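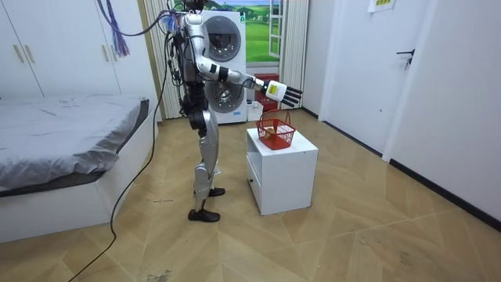 Bringing Order to the Laundry Corner

Last updated: July

The purpose of this entry is to set out how the laundry corner of our home has been arranged, and to record the measures that have proved serviceable. Several readers wrote after the previous entry on hallway storage to ask how a household manages its washing in a small room. The following remarks are offered in reply.

The washer and dryer are stacked. This decision was made before any other, as two machines side by side would have taken up the whole of the wall and left no place to set anything down. The stack is tall and white, with one round door above the other, and it stands against the back wall. Loading the upper machine requires some reach. Shorter members of the household keep a folding step behind the door for this purpose and are asked to return it there.

The second item is a small white cabinet. It was sold by Ranstead as a nightstand and served as one for several years before it was moved. Its top is at a convenient height for sorting, and the open compartment takes the stain stick, the lint brush and the spare buttons. I had first considered a purpose-made laundry cart from Hotora, priced at 200 dollars, and decided against it. The nightstand had already been paid for.

On top of the cabinet stands a red plastic basket of the kind used for shopping, with slotted sides and a handle that arches over. It is small, and it is not intended for clothing. It receives whatever is found in pockets or brought into the room by mistake: coins, receipts, hair ties, a wrapped snack. Anyone who is missing something is directed to the basket first. It is emptied on the last evening of each month, and articles left unclaimed at that time are thrown out or put into the kitchen drawer. Two objections to this rule have been received, both concerning the same pen.

A metal basket was tried in the same position during the winter. It was handsome but heavy, and it scratched the top of the cabinet. The marks can be reduced with a little furniture wax, though they have not gone away entirely.

With regard to the schedule, towels and bedding are washed in the morning and clothing after supper. No load is started after 8 in the evening, as the spin cycle can be heard in the bedroom on the other side of the wall. Detergent is bought in the large Carbone box and decanted into a jar with a screw lid - the box itself softens in the damp and should be kept elsewhere.

Some matters remain open. The room has no rail for shirts, and at present these are carried to the bedroom on hangers. A fixed rail would interfere with the upper door of the stack. A folding rail from Stendden is under consideration, and the wall will have to be checked for pipes before any drilling is done. A further entry will be published when the rail has been installed or the idea has been dropped.

Related entries
Hallway Storage: Shoes, Bags and Umbrellas
On the Washing of Wool Blankets
The Kitchen Drawer, Reviewed
Removing Wax from a Tablecloth

Contact | All text copyright the author | Back to top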